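Notebook, Skileo build team
By Elin Price

OK, catching up on the week before I forget it all. The June demo is still the goal and we still want to show the arm doing one careful job on a real computer from start to finish. I know some of you would like it to do five jobs. One is plenty!

Most of the early part of this week went to the teaching side. Bautista (our name for the controller script, in case a new person is reading this) was dropping the last waypoint whenever we saved a run with a space in the file name. I spent an entire evening blaming the cable. Renamed everything with underscores and it has behaved ever since, so please, no spaces, even in the test folder.

Then speed. We had it at 100 percent for free moves and I really don't like that near a board, so I've put a separate limit on anything inside the case. It's slow and kind of boring to watch, but I can get a hand to the stop button in time. The Grastdale meet rules ask for a slow zone anyway (page 3, the bit with the terrible diagram), so we'd have had to do this sooner or later.

Also, the budget. We have 690 dollars left for the year and I'd like to keep most of it for travel, which means we go easy on the fingertips. A new pair every time somebody closes them on a screw is going to hurt.

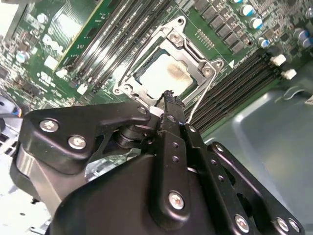 Stunelley, 2025-12-11

Long session on the Dell board, with the CPU area as our practice target. Load plate open, fingertips together, coming in just below the socket. The part I keep staring at is that thin lever wire on the right, because it runs so close to the fingers. I want a keep-out zone drawn around it before we try anything fancier, plus another for the memory slots on both sides.

The old thermal paste on the processor needs cleaning off too. Wipes are in the drawer under the soldering station, and please don't use the paper towels, they shed everywhere.

Still to do: measure the socket height again (my 2 readings didn't agree and I don't trust either one), write up the slow zone for the rules form, and back up the Bautista folder.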